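Sliding door drags on one side, rollers or track?

Posted by verandah_tragic, 21/04/2018

Hi all, hoping someone handy can save me a call-out fee. We've got an aluminium sliding door out to the deck, an Emberg I think (the sticker's half gone), and since February it's been getting harder and harder to shove open. It glides fine for the first bit and then drags on the lock side like it's got a brick under it. I've vacuumed the track twice and sprayed it with whatever was in the shed. A bloke in Jornport quoted me $375 for new rollers and $400 if the track needs capping as well, and I nearly choked on my tea! 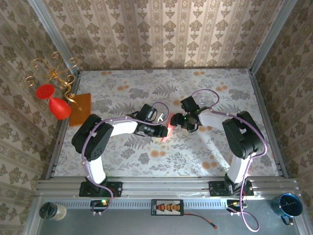
Two arms on the one aluminium rail, floral tabletop underneath.

Is this something I can do myself, or will I end up with a door lying on the lawn and no way to get it back in? It's double glazed, if that matters.

gumboot_glazier

It matters a lot, that panel will be heavy, so get a mate. Before you lift anything though, look for two little plastic caps low down on the edges of the door. Pop them off and there's a screw behind each one that winds the roller up or down.
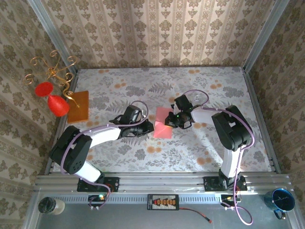
Give the lock side a half turn and try it again. Mine had simply dropped and was scraping along the sill, and I'd been putting up with it for two summers. If the screw turns and the door doesn't move, the roller's cooked. Take the old one with you to the shop, there are heaps of types and they all look the same until you get home. And wipe off the shed spray! Oily stuff grabs grit. Dry silicone only. 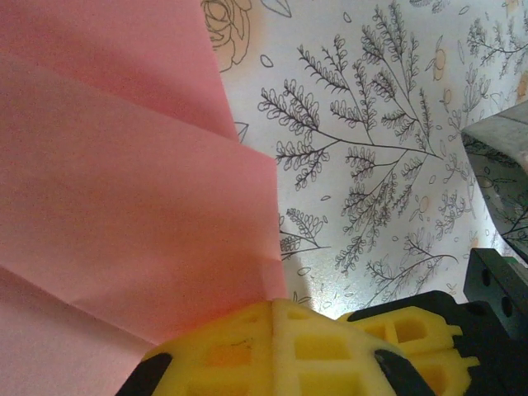
Folded pink paper next to the black and white botanical sheet.

cinton_reno

Just get it replaced, mate. We got a Charvát and never looked back.

back_deck_bev

Bit harsh, a whole new door for a dodgy roller! I did ours in Cinton last year and the pair of rollers plus a stainless track cap came to $227 all up.

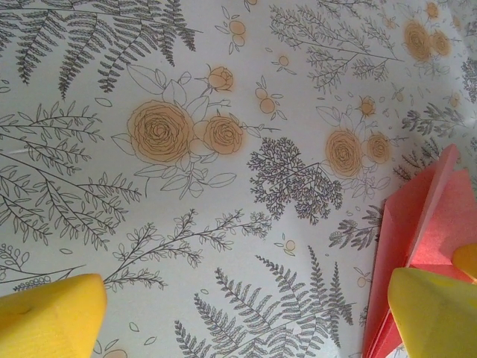
Track caps just press over the old worn rail, so clean it properly first and check the door still clears the head once it's sitting higher. I took our tatty vertical blinds down while I was at it and they never went back up. I'm after curtains now in a pale print like the one in that last photo, with the ferns and the soft peachy roses, as long as it doesn't fight with the tiles. Anyway, measure your roller housing before you order, ours was an odd width and I had to send the first lot back.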